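Progress report on the Wultach handling rules, second reporting period

Hi all – since the last report we've gone from a pile of sticky notes to a real draft, and I'm pretty happy with it! The draft has 33 rules now. Most are about what an operator does before an episode starts, and 17 of them have been tried out on the floor at Torvik for a full month.

The part of your grant set aside for recording is going well too. We've logged over 3000 episodes under the draft rules (small-object tasks, mostly) and I've pulled 600 of them for a proper read-through against the checklist. The rule people skip most is the one about noting the start layout. They reset the objects, get chatting and forget to write it down. I've moved it to the top of the sheet, and Verkero has offered to put it in their logging screen as a required field – yes please!

The stop-button wording is still open. Torvik wants one rule for arms and hand-held grippers together, and I'd like two, as the risks aren't the same at all. I'll send both versions in September and you can tell me which one reads better.
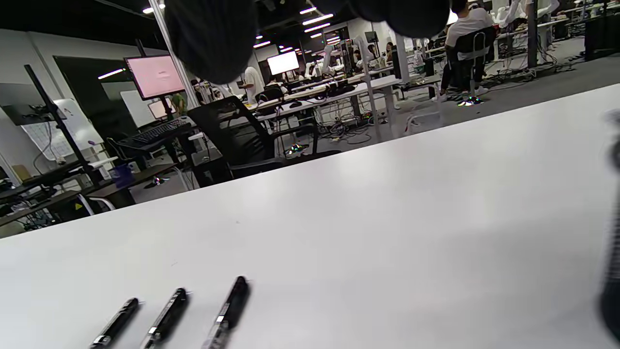 Pens on the white table.

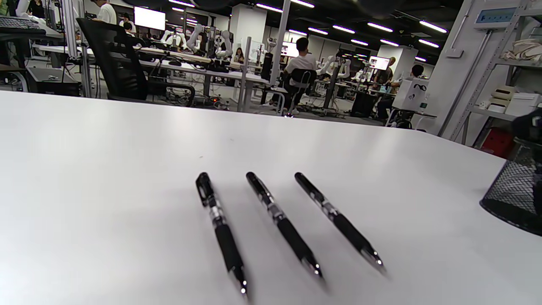 The layout rule is also the one I've rewritten most. My first version said "objects placed neatly," and every operator read that differently. Three black pens side by side on a tabletop can all point much the same way or spread into a loose fan, and the new wording asks for spacing and direction as separate entries. It also asks whether a holder is in reach. I still need a sensible rule for cables on the floor, and the Tastus budget line for floor covers hasn't been touched yet, so I'd like to carry it over to the next period if that's okay with you.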